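Grescombe Family Housing Program
Progress Report to the Lirnel Fund, Second Period
Prepared by Ah-rin Yang, Program Manager

Summary

The program remains on schedule and within the approved budget. During this period 23 households moved from temporary lodging into leased homes, and work began at the second site, on Grirkeck Road. One item, the heating contract, requires the Fund's attention and is addressed below.

Placements and leases

All leases signed this period run for a full year with an option to renew. Kwon Property Services continues to act as managing agent and has met the agreed response times for repairs, with the exception of 2 plumbing calls in January. Both were closed without cost to the tenants. The agent has since added a Saturday on-call line, and tenants have been given the number in writing.

Family support workers made home visits to every household with children under twelve. Parents most often raised school transfers, bus routes and the cost of winter utilities. Staff have referred transfer requests to the district office, which now accepts our intake form in place of its own.

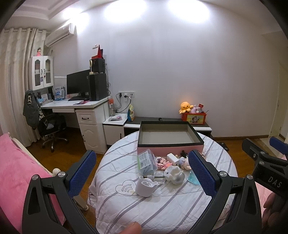
The furnishing allowance was fully committed by the end of the period. Families chose their own items within the limit set in the grant agreement, and receipts are held on file. Unspent delivery funds of $1,443 have been carried forward under the same budget line, as the agreement permits.

Matters for decision

The heating contract for Grirkeck Road was priced before the building survey. The survey found that the lower floor needs new pipework — a cost not covered in the original bid. We ask that the Fund approve a transfer from the contingency line. The revised bid is attached as Appendix B.

Next period

Leasing at Grirkeck Road will begin once the heating work passes inspection. The tenant survey will be mailed in the same month, and its results will be included in our next report.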